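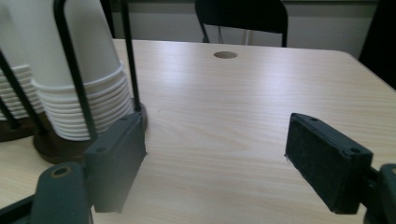 ## Front counter + catering help, Cetura (2 openings)

Cetura is a small coffee and lunch place, ground floor of the Murero building, side entrance on the parking lot side. We do counter service in the morning, sandwiches and soup from 11, and catering trays for offices most afternoons. Need two people. One for mornings, one who can float between counter and catering.

Posting this between deliveries so ask if something's missing.

### Hours

- Mornings: 6:15 to 1:15, Monday thru Friday
- Float: 10 to 5 four days, plus every other Saturday (short one, 8 to noon)
- 30 hours a week give or take a shift for float, a bit more for mornings
- Closed Sundays. Closed the week after Christmas, unpaid, sorry

### Pay

$22 an hour to start. Tips pooled by shift and paid out Fridays with the check. Raise after your first 90 days if we keep you on, we'll talk numbers at that point. Free lunch when you work, coffee whenever. Parking is free but get there before 8 or you're on the street.

No health plan right now. Paid sick time yes, it builds from day one.

### What you'd be doing

- Opening: lights, brewers, pastry case, chairs down
- Register and taking phone orders
- Restocking cups, lids, sleeves, napkins. Constantly
- Making drinks. Basic espresso, nothing fancy, we'll train
- Sandwich line at lunch rush, 11:30 to 1
- Dishes. Everybody does dishes
- Float only: packing catering trays, labeling, checking them against the order sheet, riding along on drop offs

Biggest catering day so far was 400 boxed lunches, back in May. That's not normal. But the person in the float job should be OK with a day like that a couple times a year and not panic when the printer jams.

### Who we want

Someone who shows up. Food experience is nice, not required for mornings. For float we'd really like at least a year in a kitchen or banquet job, or something close to it.

You should be able to lift a full milk crate and stand most of a shift. Ok with a knife. Can read an order sheet where somebody wrote "no onion" in the margin and catch it.

Spanish is a plus, lot of our regulars prefer it. Driver's license needed for float, clean record please. Food handler card within 30 days of starting, we pay for the class.

Age 18 and up because of the slicer. Students fine as long as your schedule doesn't change every two weeks.

### Not a fit if

- You need evenings, we don't have any
- You can't do 6:15. The morning person has the key, door has to open
- You're only around for the summer

### How to apply

Come by with a resume, or just your work history on a sheet of paper, between 2 and 4 any weekday. Suite 319 if the shop door is locked, that's our prep kitchen and office, take the elevator, stairs are being painted. Ring twice.

Put down which job you want, or both. Two references, at least one who was your boss. First day you could start.

If you cant come in person, leave an application in the Dridiseo box in the lobby, it's the gray one by the mail slots. Blank forms are on top. We empty it every afternoon. Please don't apply by leaving a note with whoever is on register, those get lost.

We'll call people for a short talk and then a paid two hour trial shift. Trial is regular rate, cash same day. You'll hear from us either way inside a week.

Want both people started before the fall catering orders pick up. Taking applications until the spots are filled, first talks are already getting scheduled so sooner is beter.

Posted Wed 4 August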